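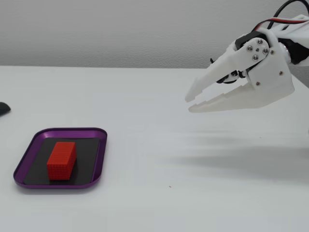 Ticket 648: Gripper stops to the right of the block on the white table cell
Project: Rarley pick stack
Component: perception / grasp planner
Reported by: Rizal Chong
Assigned to: Syafiqah Wibisono
Priority: Normal
Status: Closed, fixed in branch blackburn
Opened: Tuesday, June 18, 2024

Summary

Planner reports a valid grasp on the red block in the purple tray, the arm moves to pre-grasp, and then the final approach is rejected. The arm holds position with the fingers partly open, well to the right of the tray. No fault on the arm controller. The error in the planner log is:

approach_check: target outside tolerance, holding

Steps to reproduce

1. Start the stack with the default table profile.
2. Put the block upright on the black mat in the tray. Tray angle doesn't seem to matter.
3. Run pick_single with target class block_red.
4. Wait for pre-grasp.

Expected: arm moves left and down, fingers straddle the block, close.
Observed: arm holds at pre-grasp until the task times out.

It fails on most runs but not all. With the tray moved out and the block directly on the white tabletop I can't get it to fail.

Rizal

Comment 1, Syafiqah Wibisono

Thanks. Please attach the planner log at debug level and the pose output from perception for one failing run. Also tell me which build you are on. The approach check changed in December and I want to be sure we are reading the same code.

Comment 2, Rizal Chong

Build 465. Log and pose output attached. The relevant part:

detect: block_red, score ok
segment: mask ok
pose: z_base = table
pose: z_base = tray_mat
pose: z_base = table
plan: pregrasp reached
approach_check: target outside tolerance, holding

The z_base value flips between the table and the mat from one update to the next. The block was not touched during the run.

Comment 3, Syafiqah Wibisono

That is the likely cause. The pose node fits a support plane under the object and takes the base height from it. When the fit lands on the mat we get one height, when it lands on the tabletop we get another. The approach check compares the latest pose to the pose the plan was made with. If they differ by more than the tolerance, it holds. So the check is doing its job and the input is bad.

Two things to try before I change any code:

a) Set plane_source to local in the table profile. It is set to global by default.
b) Turn off the shadow filter and see if the flipping stops. The arm's shadow lies across the table in front of the base, and the filter drops those pixels, which changes how many table points go into the fit.

Do them one at a time please.

Comment 4, Rizal Chong

Did (b) first because it needs no restart. Flipping continues. Put the filter back on.

Did (a). Flipping stops, but now the pose fails completely on some runs:

pose: local plane fit failed, insufficient points

I think the black mat returns very little depth. In the viewer the mat is mostly holes, and the glossy rim of the tray gives a few stray points that are too high.

Comment 5, Syafiqah Wibisono

Agreed on the mat. I played back your recording offline and see the same holes. The rim points are a separate problem, they pull the fitted plane up on one side. The block itself is fine. Its surface is a grid of small bumps or dimples, and the depth on the faces is dense enough to get a clean top edge and both visible sides.

I would like to stop depending on the mat at all. The block height is in the object model, so we can take the top face, subtract the height and use that as the base. This only works for objects with a known model, but that covers everything in this cell. For unknown objects it will fall back to the plane fit.

Can you check the hand-eye calibration while I write this? If the transform is off, the top face will be wrong too and we will be chasing it in the wrong place.

Comment 6, Rizal Chong

Ran the calibration check. Residual is inside the limit. I also ran the fingertip check, since the finger geometry matters for the approach. The collision model has both fingers at the same length. On the real gripper the lower finger is the longer and broader of the two, and its tip ends a little past the upper one. Is that known?

Comment 7, Syafiqah Wibisono

Not known to me. Which mesh file is loaded?

Comment 8, Rizal Chong

gripper_clarkton_v1. There is a v2 in the same folder that has the wide side plate and the stepped edge on the lower finger. The launch file still points to v1.

Comment 9, Syafiqah Wibisono

Please switch to v2 and leave everything else as it is. It won't fix the hold, but with v1 the planner believes it has clearance over the tray rim that it does not have. I have opened a separate ticket so the launch file gets changed for everyone.

The fix for the pose is pushed to branch blackburn. New parameter:

base_from_model: true

Set plane_source back to global so the fallback behaves as before. Rebuild the pose node only, the planner is unchanged.

Comment 10, Rizal Chong

Rebuilt and loaded v2. First run failed right away:

pose: model height missing for block_red

Comment 11, Syafiqah Wibisono

The height field is optional in the object file and yours was made before it was added. Add it under dimensions, in meters, measured with the block standing upright. If the block is lying down the node picks the right axis from the orientation, so you only need the one entry.

Comment 12, Rizal Chong

Added. Working now. I ran 100 picks from the tray with the block placed at different spots on the mat and the tray turned between runs. No holds from approach_check. In 42 of those runs the old plane fit would have disagreed with the new base by more than the tolerance, going by the comparison line you left in the debug output.

One remaining item. At pre-grasp the arm still waits longer than it used to before it starts moving left. It does go, but there is a visible pause.

Comment 13, Syafiqah Wibisono

The pause is the stability window. It needs several matching poses in a row before it releases the approach, and I made it longer in the branch while testing. I have set it back to the old value. Pull again and rebuild the pose node.

Comment 14, Rizal Chong

Pulled and rebuilt. Pause is gone. OK to close from my side.

Resolution

Cause: support plane fit alternated between tabletop and tray mat, giving an unstable base height. The approach check correctly refused to continue.

Fix: base height is taken from the top face and the model height when a model is available. Plane fit is kept as fallback.

Also changed: gripper mesh from v1 to v2 on this cell. Height added to the block_red object file.

Still open elsewhere: launch file default mesh, and rejection of stray depth points on the tray rim. Mevutura has asked for the second one to be in before the next release, so please link any new logs to that ticket and leave this one closed.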